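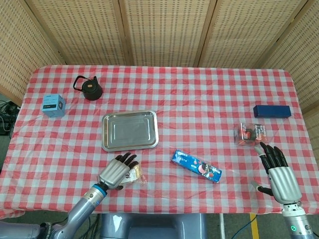
*Practice table at Alow: a snack packet, boxes and a steel tray on a checked cloth.*

**The packers of Alow**

The morning shift at Alow still starts with tape guns. Five packing lines run down the middle of the building, and on four of them the work is done as it was ten years ago. A packer reads the order, pulls the items from a tote, fits them in a carton and pushes it down the rollers. On the fifth line there are two robots and three people, and the people do a job that had no name here until last October.

Alow packs mixed household orders for small online stores. A single carton might hold toothpaste, crackers and a kettle. That mix kept robots out for a long time. The company bought a suction arm years ago and it did well with flat boxes, but it dropped anything in a soft bag. It was sold.

The new machines come from Skalov and have two arms and five-fingered hands. They run on software from a smaller firm, Fluson, whose engineers spent most of the winter in the building. The robots learn at practice tables behind folding screens, away from the lines. Staff lay out goods from the shelves, the machine works through them, and somebody writes down what went wrong. Then the goods are moved and it starts again.

That somebody is now usually a packer. Alow has 56 people on the packing floor, and 19 of them have done the two-week course that lets them run a table. They get a higher hourly rate while they are on it. One woman who has packed here since the building opened said the course was easier than she feared, and the days were longer.

"On the line you look up and it's lunch," she said. "At the table you watch a hand try to pick up a bag of chips all morning."

She has opinions about the hands. They are careful with boxes, she said, and she would trust them with most of what comes in cardboard. Thin packets are harder. A person pinches the corner without thinking about it, and she had to work out how she did it before she could explain it to the engineers. Some of her notes are now taped up beside the tables.

The floor manager keeps a list of goods the robots are cleared to pack. It stood at 314 in June. Everything else goes to the people on the line, and so do all orders with glass. He said no one has been let go because of the machines, but he has not replaced everyone who left, and he did not want to guess about next year.

The packers talk about that more than they talk about the robots. Their agreement with the company covers pay at the practice tables and promises notice before another line is changed over. It does not say how many lines will stay as they are. Several people said they took the course mainly so they would be on the right side of it if that happens.

Others have turned it down. A packer on line two said he likes moving around and has no wish to stand behind a screen - his knees are fine, his patience is not. He has also seen the numbers for line five. It is slower than his.

Paracha, the warehouse across the road, is watching closely and has sent its supervisors over twice. Alow plans to decide on a second robot line in October. Until then the tables stay where they are, and the sign-up sheet for the next course is on the break room door with four names on it.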